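Retell

A pile of short stories, each one read once and then told back from memory by people who mostly had better things to do. Version 2 of the files. If you still have the first version on your disk, please throw it out, the speaker codes were wrong in a whole folder and I don't want to get emails about it again.

I started Retell because I wanted to know what drops out of a story when you pass it on, and what sneaks in. Then it grew.
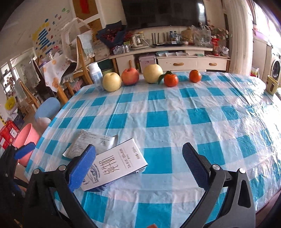
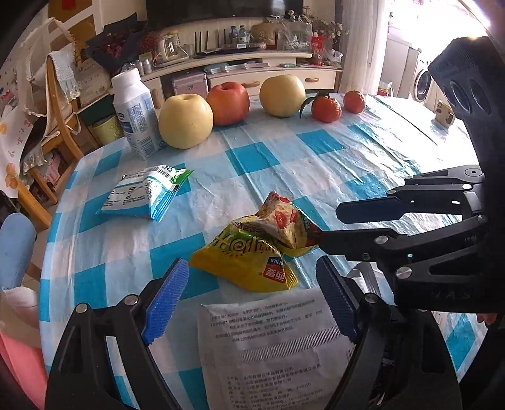

So, what you get. There are 20 source stories, all short, all written for the project so there's no copyright headache. There are 2000 retellings of them in total, typed up as plain text. Every retelling is tied to a story, a teller code and a delay, meaning how long the teller waited between reading and telling. Some told it back right away, some came back after 3 days. That's the only delay I managed to run properly. I'd planned a much longer one and people moved, got busy, or stopped answering, and what I had left was too thin to publish, so it isn't in here.

Where it comes from

Nearly all the retellings were collected in Wendach, in kitchens and back rooms and one very loud school hall (if a transcript is full of [noise] marks, that's the hall). I read nothing aloud. Tellers got the story on a sheet, read it once at their own speed, handed it back, and then told it to somebody sitting across from them who hadn't read it. That last part matters a lot to me! People tell a story very differently to a blank-faced recorder than to a person who laughs in the wrong place.

Listeners were allowed to nod and laugh and say "no way." They weren't allowed to ask questions until the teller was done. Where a listener forgot and asked anyway, I kept the question in, on its own line starting with L. Teller lines start with T. I did think about cutting the broken ones and decided against it, so if you need clean monologues, filter on the column called interrupted.

The stories

They were written by me and Lucrezia Galli, who is much better at endings than I am. We tried to make each one have a spot where it could easily go wrong in memory: two characters with the same job, a detail that seems important and isn't, a thing that happens out of order. The Ferry Ticket is the one everybody messes up. A woman finds a ticket in a coat, and it's the neighbor's coat, and about half the trouble in the story depends on that. Tellers keep turning it into her own coat. I love this. It makes the story pointless and they still tell it with full confidence.

The Goat Loan goes the other way. People remember it almost word for word, even after the delay, and I've got no good explanation. Maybe goats.

How the folders are laid out

stories: the source texts, one file each, named by story
retellings: one file per retelling, named story, teller, delay
tellers.csv: teller code, age band, whether they grew up speaking English
index.csv: one row per retelling, this is the file you want first
scores: the Makris sheets, see below
old: things I couldn't bring myself to delete

Files are UTF-8 with plain line breaks. If your spreadsheet program turns the teller codes into dates, I'm sorry, it does that to mine too. Import that column as text and it behaves.

Transcribing

I did a first pass on everything by ear. Pankaj Mathur did a second pass and fixed my spelling, my wishful thinking, and a habit I had of finishing people's sentences for them. Where we disagreed about a word we listened together, and where we still disagreed the word is in square brackets with a question mark.

We kept false starts, repeats and "um." We didn't mark intonation. We didn't try to spell anybody's accent, and I feel strongly about that one. "Going to" is written "gonna" only where both of us heard "gonna."

Pauses are marked with (.) for a short one and (..) for one long enough that the listener looked worried. I know that's not a scientific measure. I had timings once, made with a tool that rounded everything off in ways I didn't understand until way too late, so I pulled them out. The marks are what I trust.

Scoring

Each source story is broken into small units, usually a single event or fact: she opens the drawer, the key is missing, it's raining. A Makris sheet lists those units down the side, and the scorer marks each as kept, changed, or gone. Anything in the retelling that isn't in the source goes in the box at the bottom, in the teller's own words. We call those extras. The extras are the best thing in the whole collection and if you only read one column, read that one.

Every retelling got at least one sheet. A smaller share got a second sheet from a different scorer, and those rows have both in the scores folder so you can work out agreement yourself. I'd rather you did it than took my number, mostly because how you treat "changed" makes a huge difference. Is "her aunt" for "her mother" changed or gone? We said changed. You might not.

One thing to watch for. Early on, I scored generously. If somebody said "and then the stuff with the key" I gave them the key. Later on I stopped doing that. I went back and redid the early sheets in March, but I was tired and I'm sure a few soft ones got through.

Gumwood

The files were put together with Gumwood, a set of little scripts I wrote for checking that names, codes and rows all match up. It's in the tools folder. You don't need it to use the data. It's handy if you want to add your own retellings and keep the same layout - run the check first, read what it complains about, fix it, run it again. The error messages are rude in a couple of places and I've left them that way.

It runs on my laptop and on Pankaj's. Beyond that I make no promises.

What it's good for

I've used it for looking at which units survive and which don't, and for comparing the same teller right away and after the delay. Lucrezia uses the extras in a writing class, where she hands out a retelling and has people guess the source. A friend used the false starts for something about hesitation that I didn't fully follow but enjoyed hearing about.

You could use it for summary work too, though please be careful. A retelling isn't a summary. Tellers weren't asked to be short, and a lot of them weren't! Some retellings are longer than the source. If you train or test something on these as though they were summaries, you'll be rewarding it for making up a dog.

(There is no dog in any source story. There are quite a few dogs in the retellings.)

What it's not good for

Please don't use this to say anything about memory in an individual person, or in an age group. The age bands are there so you can check balance, and they're lopsided anyway, heavy on retired people and on teenagers, with a big hole where everybody with a day job should be. Nothing here was set up as a test and the tellers were told that it wasn't one.

It also says very little about how people retell things they care about. These were stories about strangers and goats. I'd guess that a family story gets kept and bent in totally different ways, and I'd love to see somebody collect those, but the privacy side of it made me nervous and I stayed away.

Consent and privacy

All tellers agreed to have the typed text shared. They didn't agree to share audio, so there's no audio in here and I can't send you any, please don't ask. Names of real people that slipped into a retelling ("she was just like Aunt so-and-so") were swapped for a made-up first name of the same length or close to it. Place names were left alone if they were Wendach itself and swapped if they were a street or a shop.

If you were a teller and you've changed your mind, write to me with your code, or without it if you lost the card, and I'll take your files out of the next version. A couple of people have done this and it was no trouble at all.

Known problems

The teller who goes by W in the codes was recorded with the window open, so there are more bracketed words than usual.

One retelling of The Ferry Ticket stops halfway because the doorbell rang. It's marked complete in index.csv. It isn't complete. I keep forgetting to fix it.

In the stories folder, The Long Drawer has a typo in its second paragraph ("draw" for "drawer"). The tellers read it with the typo, so the typo stays.

Some listener lines are marked T. If a teller suddenly says "wait, who's Martin," that's the listener.

Using and sharing

Use it for whatever you like, including paid work, as long as you say where it came from and don't try to work out who anybody is. If you add to it, send me the new files with the Makris sheets filled in, or just send the transcripts and I'll do the sheets when I get to them, evenings mostly.

Still to do: write proper notes for The Goat Loan, move the scorer instructions out of my email and into the scores folder, decide what to do about old.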